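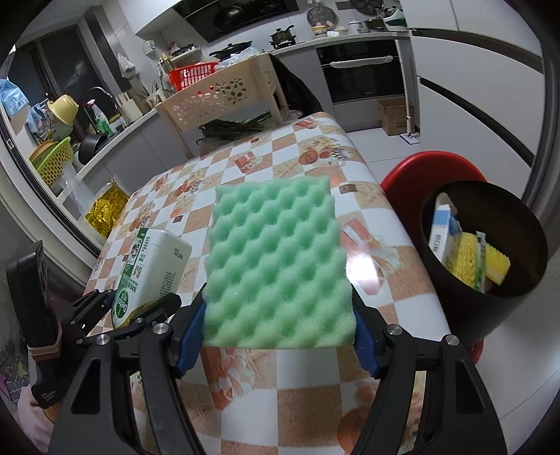
Section 4 covers recording, the part of the Joo kit that most people have been waiting for. By now your hand-held gripper is charged, paired and calibrated, and you are ready to collect demonstrations that a policy can learn from. A good first object is something soft with plenty of texture, like the green egg-crate foam sponge between the blue finger pads, because it forgives a clumsy squeeze and you can see straight away where the pads have landed. A real kitchen table makes a terrific workspace too. Patterned oilcloth, a bottle lying on its side, a bin of other sponges on the right of the table: leave all of it where it is. The policy will have to cope with homes that look lived in, so let it see one.

4.1 Before you record

1. Pick one task and write it down in a single plain sentence, such as "pick up the sponge and put it in the bin". Everybody recording for the same set uses the same sentence, word for word.

2. Wipe the lens with the grey cloth. Skin oil is the most common fault we see in returned sets.

3. Turn on every light you would normally have on. Avoid changing the lighting partway through a set. If the sun goes down while you work, close the set and open a new one.

4. Open and close the jaws fully, twice. The status light goes from amber to green when the opening range has been read.

5. Hold the gripper still over the table until you hear the double beep. Tracking has now locked.

NOTE: If you get one long beep instead, the camera can't find enough detail to track. Bare white benchtops are the usual culprit. A tablecloth or a few ordinary objects nearby will nearly always fix it.

4.2 Recording a demonstration

1. Start with the jaws open and the gripper a hand's width or more from the object.

2. Press the thumb button once. Recording starts on the beep, so wait for it.

3. Move in at the speed you would use to pass someone a full cup of tea. New collectors tend to rush, and the fast takes are the ones that get thrown out.

4. Close the jaws until both pads touch the object, then squeeze only as much as you need to hold it. With foam, stop before the bumps go flat.

5. Lift, carry and lower in one smooth motion. Small corrections are welcome! If you miss by a bit and fix it, keep going. Those recoveries are some of the most useful moments in the whole set, and Zuzana Vondráček's team at Numutside asks for more of them every time we talk.

6. Open the jaws, back away, and press the thumb button again.

7. Move the object before the next take. Turn it, slide it to another part of the table, stand it on its edge. Change your own starting position as well.

CAUTION: Keep your free hand out of view from beep to beep. A hand that steadies the object teaches the system to expect help that it won't get.

CAUTION: The linkage arm moves when the jaws do. Keep fingers, sleeves and hair clear of it, and don't let children work the trigger.

4.3 How many takes?

For a single object and a single sentence, aim for 12 takes in your first sitting. Stop there and check them (see 4.4) before doing any more. Once they look right, carry on in blocks of the same size, with a break between blocks. Your wrist will thank you.

The sponge set supplied with the kit holds 3,598 demonstrations. It was put together by Rochelle Whitelaw and Shona Waaka across a string of borrowed kitchens, and it is a pleasure to scroll through. You don't need anything like that number. Because your kit starts from the Skostimier base model, roughly 900 takes of your own will usually give you a policy worth trying on an arm, and you can share that work among as many people as you have grippers.

4.4 Checking your takes

1. Dock the gripper and open Jollance on your computer. Takes appear in the left-hand column in the order you made them.

2. Play each one at double speed. You are looking for three faults: a late start (the gripper is already touching the object in the first second), a lost track (the path line jumps), and a slipped grasp that you didn't recover.

3. Mark faulty takes with the X key. They are set aside, not erased, and can be brought back from the Held tab.

4. Check that the jaw trace under the video falls when the pads close and rises when they open. If the trace is flat, repeat step 4 of section 4.1 and record the block again.

5. Press Send. Leave the gripper docked until the bar fills.

NOTE: A take where the object ends up somewhere odd is still good, provided it matches the task sentence. A sponge that lands upside down in the bin is in the bin.

NOTE: Jollance stores the room as the camera saw it, including anything with a name or address on it. Put away letters, prescriptions and family photos before you start. Faces can be blurred from the Privacy menu, but it is much easier to ask people to step out for a minute.

4.5 Moving on to harder objects

When foam feels easy, try something that rolls, then something that bends, then something shiny. Each new object gets its own task sentence and its own set. Bottles are a great second step: record some standing and some lying down, and mix the two freely. Cloth is harder than it looks — leave it until you are comfortable with recoveries.

If a pad starts to peel or feels slick, change both pads together. Mismatched pads grip unevenly and the learned grasp will lean to one side. Fitting instructions are in section 6, with thanks to Bronwyn Hapeta, who rewrote them after wearing out more pads than the rest of us combined.

Joo Kit User Guide, Section 4 | Questions: ask for Filippos Tzanetos at the Joo help desk | © Joo. All rights reserved. | Back to top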